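**Blankets, and where to put them for the winter**

Every fall I tell myself I'll get the throws and blankets in order before the cold really settles in, and every fall I'm still at it when November is knocking. So let's do it together this time, shall we? The reader survey on the Trivgate page brought in 127 replies, and almost 77 of you said the same thing – you own plenty of blankets and can never lay your hands on the one you want.

My own advice is to start with the knits. Spread them out, run your palm across each color, and go slowly over the pale parts, where every little smudge shows, and the dark parts, where lint loves to settle (a lint roller and a cup of tea will see you through).

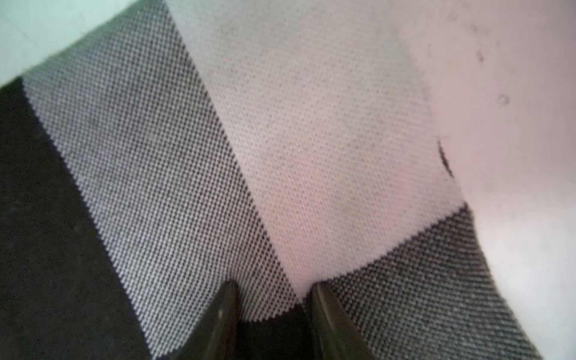
*Black, gray and off-white bands, with a few specks of lint on the black.*

After that comes the folding, and I do like to fold so that the pattern I know a blanket by ends up on top. Smiley faces, brown plaid, houndstooth – you'll spot it from the doorway, even half asleep. Big knits get folded loosely and go at the bottom of the pile, lighter cloths above.
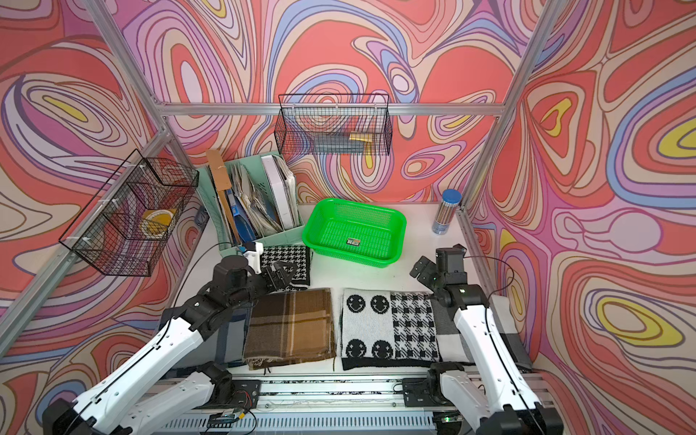 *2 min read · 246 words*

While the table is covered in blankets anyway, have a look at the small stuff that gathers nearby. A file organizer for the papers, a lidded tub for the colored pencils and a hanging wire basket for the tape and sticky notes will clear more space than you'd think. I've kept a green plastic basket going for years for whatever has no home yet, and I empty it when I can't see the bottom anymore.

Next month we'll get to pillowcases, and to the Skellonby readers who wrote in about cedar blocks: yes, I'm trying them, and I'll report back.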